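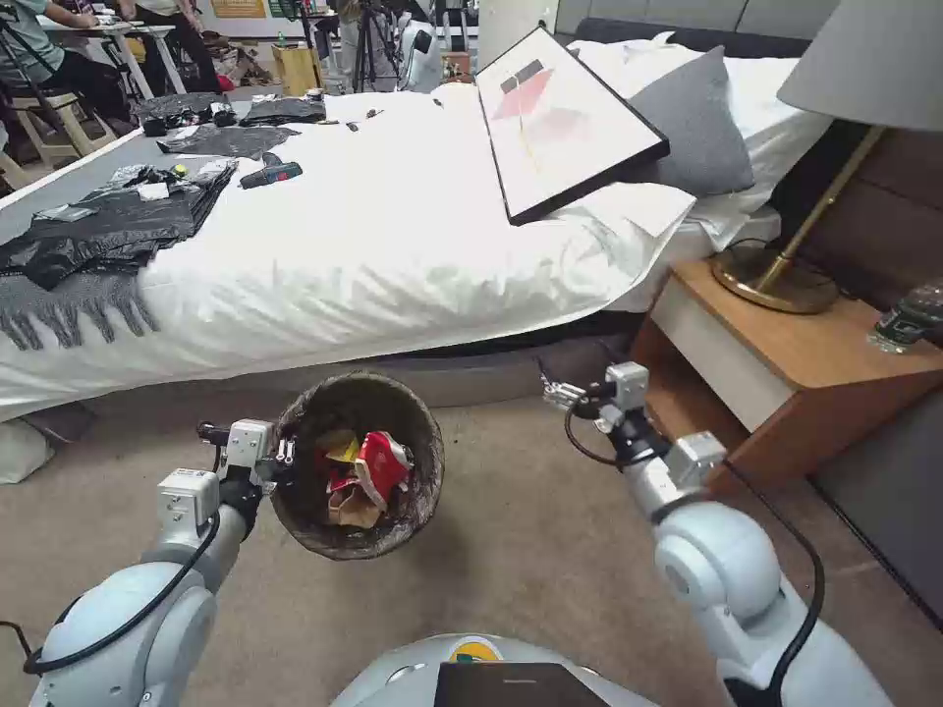
3.2 Setup and upkeep of the two-arm cell

All of our bedroom cleanup runs were done on one machine, which we call Kutetti after the frame it is built on. It has two jointed arms and lives in the furnished test room at Brusthorpe. Keeping a single robot healthy for a whole study taught us a great deal, and we think this part of the work deserves more room than it usually gets!

Figure 4. Kutetti during a wastebasket task beside the bed. The left gripper holds the lined basket by its rim while the right gripper stays open above the carpet.

The rim grasp in Figure 4 was the hardest on the hardware. A basket held from one side twists the wrist, and the twist changes as the trash inside shifts. Early on, the left wrist joint drifted by up to 2 degrees over a day of runs. Tonantzin Villalobos traced the drift to a clamp screw behind the joint cover, and from then on we checked that screw with a torque driver every 100 grasps. The drift went away and stayed away, to our great delight.

Cables were the other steady job. Each arm carries a black cable on the outside, with enough slack for a full reach. Too little slack pulls on the connector; too much catches on furniture. We settled the length by hand, moving the arm slowly through its whole range with the motors off, then fixed the cable with soft ties (hard ties wore through the jacket by June). Tibor Borbély wrote the short start-up routine we still use: home both arms, open and close each gripper, touch the Ochoa calibration block, and compare the readings with the previous session.

The full log covers 643 runs. We replaced one set of finger pads and one connector in that time, and the gearboxes were greased once, at around 2,000 grasps. Both arms were then calibrated again before any more data were kept. Anyone building a similar cell can do all of this with hand tools, and the log sheets are included in the Drumumar archive with the rest of our material.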